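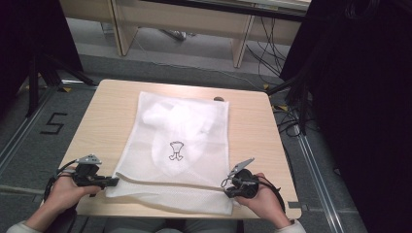 Figure 1. Mesh laundry bag with a white garment or cloth inside.

Effect of Mesh Laundry Bags on Fibre Loss in Domestic Washing
Ita Ó Súilleabháin and Fergal Moynihan
Jan 19, 2022

1. Background
Clothes shed small fibres each time they are washed, and many of these leave the house with the drain water. Filters for washing machines are sold for this purpose but need some plumbing. A zippered mesh bag costs little and is already used in many homes to protect light garments. We wanted to know whether an ordinary bag, not made as a filter, changes the mass of fibre in the waste water.

2. Method
Loads were washed in the front-loading machine in the Fitzgerald residence laundry. Each load was a set of white cotton garments with a dry mass of 300 g. We ran 5 loads in bags and 5 without, at the same setting, using Grallura liquid detergent. A blank cycle was run between loads to clear the drum.

The drain hose was led into a tub and the water passed through a Beston filter disc held in a funnel. Discs were dried in an oven at 90 °C for two hours, cooled in a closed jar and weighed on the Mindex balance in the teaching lab. Fibre stuck to the inside of each bag was removed with tweezers and weighed separately.

3. Results
Mean fibre mass on the discs was lower for the bagged loads, but the two ranges overlapped. The first load of each set gave the highest value, with or without a bag. Most of the fibre found inside the bags had gathered along the zipper tape and in the corner seams – very little was on the open mesh.

4. Sources of error
Detergent residue adds to the mass of a dried disc and its colour gave no clue to the amount. One disc tore at the rim and was weighed with the loose piece. The bagged garments also moved less in the drum, so lower shedding and capture by the mesh cannot be separated with this method.

5. Further work
The unbagged loads will be repeated in February with a rinsed disc as a control. Polyester fleece should be tested next, using the same bags and a finer disc.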